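Maribeth Bautista has been writing the planning software at Zarnetbridge for two years, and she still begins each day by reading the log of the night.

"The planner gives me a path and it looks beautiful on the screen," she says. "Then I read how long it needed to find it, and I am less happy."

Her team works on Purnach, a tool that checks arm motions for collisions before they are sent to the controller. In July they replaced the old way of sampling with one that remembers earlier paths. On a test set of 3000 requests, the new version solved 2933. The rest, she says, are mostly wrist positions close to a joint limit.
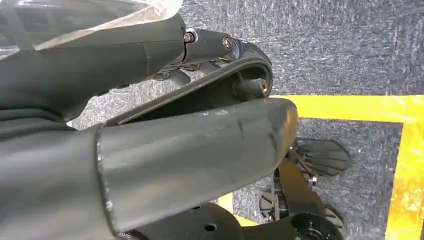 Issue 176

I asked her what is most difficult with a hand that has fingers. "The model of the hand," she answers at once. "If you make it too simple, a big box for example, the planner refuses half of the good grasps. If you put in every finger with all its joints, it becomes slow. We changed this model many times -- I think Andor is tired of me."

Andor Veres, who maintains the controller, does not deny it. His own wish is for better error messages. "When a plan fails, I get a number. I would like to get a sentence."

Bautista has promised him the sentences for the next release.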